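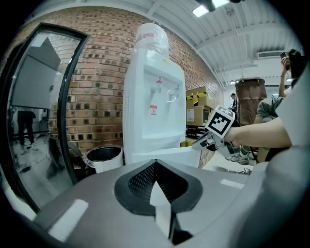 The water dispenser by the brick wall, red tap for hot, white tap for cold.

Drinking water at Orier House: frequently asked questions

These are the questions we receive most often at the reception desk from tenants and their guests. If your question is missing, please write to us through the tenant page and we will add it.

Who can use the dispenser?

Everybody who works in the building, and every visitor. You do not need a card or a code. Couriers and cleaners are also welcome to take water.

Does it cost anything?

No. The water is included in the service charge of each office. Paper cups are included too, but we ask you to bring your own cup or bottle if you stay here the whole day.

Which tap gives hot water?

The red tap on the left is hot. The white tap on the right is cold. There is a small warning label under the red tap, please respect it. The water is hot enough for tea and instant coffee, and therefore hot enough to burn a hand.

Is the cold water chilled?

Yes, but only the first cups are really cold. The tank inside is small. When several people fill large bottles one after another, the water comes at room temperature, and you have to wait until the tank is chilled again.

Can I fill a sports bottle or a jug?

A sports bottle, yes. Hold it in your hand and do not leave it standing alone under the tap. For a jug we recommend the kitchen on floor 2, where the sink has a filter and more space. Please never fill a thin plastic bottle or a glass vase with hot water. Both have happened.

The new bottle still has plastic film on it. Is this a problem?

Bottles are delivered by Bonell wrapped in film, and the film does not touch the water you drink. You may leave it on the body of the bottle. The neck is a different matter: film and cap seal must be removed there before the bottle goes on the dispenser, and the neck must be wiped with a clean cloth.

Who changes the bottle?

Reception does it on working days, in the morning and after lunch. If the bottle is empty between these times, call us and somebody will come. You may also change it yourself if you are used to lifting heavy things. A full bottle is heavier than it looks, so bend your knees and ask a colleague to help — it is much easier with two people.

How do I change it myself?

Turn off the heating with the switch at the back. Lift the empty bottle straight up. Wash your hands, prepare the neck of the new bottle as described before, and put it down on the dispenser in one steady movement. Then open the cold tap until water runs without bubbles, and the hot tap the same way. Only after this turn the heating on again.

Why does the bottle make a loud noise?

It is air going up into the bottle while the water goes down. It is normal. If you hear it when no one is taking water, please tell us, as the bottle may have a small crack.

Can I pour my old tea into the drip tray?

Please do not. The tray is only for drops, and it has no drain. Tea, coffee and soup go into the kitchen sink. The tray is emptied every evening.

What can I throw in the small round bin next to it?

Cups, tea bags and napkins. Squeeze the tea bag first, if you can. Food leftovers should go to the kitchen, where the bins have lids.

May we move the dispenser closer to our office?

No, sorry. It needs its own socket, and air must pass freely through the slots on the side. For the same reason do not lean boxes, umbrellas or parcels against it.

How often is it cleaned?

The outside and the taps are wiped daily. The inside is disinfected by Dalgleish every 6 months, the last time in August. On that day the dispenser is closed for the morning and we put free bottled water on the reception desk.

How much water does the building use?

Last year we ordered 152 bottles, which is almost 3,000 liters. We keep this number on the page because tenants ask for it in their environmental reports.

The water tastes strange. What should I do?

Stop using it, put the "closed" sign on the taps (it hangs on a hook at reception) and inform us. We will exchange the bottle the same day. After a long weekend the first cup can taste a little flat, and it is enough to pour it away.

Will there be water during the holidays?

The dispenser stays on, but the last delivery of the year has already come and reception works with fewer people. If you plan to be in the office between the holidays, write to Hamish Lamont in building services so he can leave a spare bottle on your floor.

Page updated 2022-12-23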